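Slide 4 - the drive swaps

Start with the number, because they'll want it. Dulcombe has almost 2000 drives, and until July swapping the bad ones was Nanami Morikawa's job, plus her knees. Pause for the knees.

Now the arm lines up the blue carrier with the chassis and Nanami writes the ticket. She says the ticket takes longer. Don't argue with her from the stage.
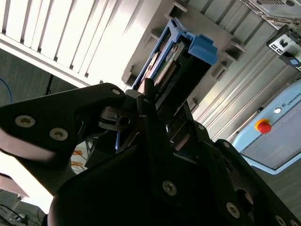
What changed for the crew: fewer night calls, more meetings about night calls. Seven people retrained, and all of them now have opinions about latches. Rin Kamata has a favourite latch.

Be fair to management here - no one lost a job. Two lost their excuse to leave the open-plan office.

If there's time, take the overtime question. If there isn't, look sorry and go to slide 5.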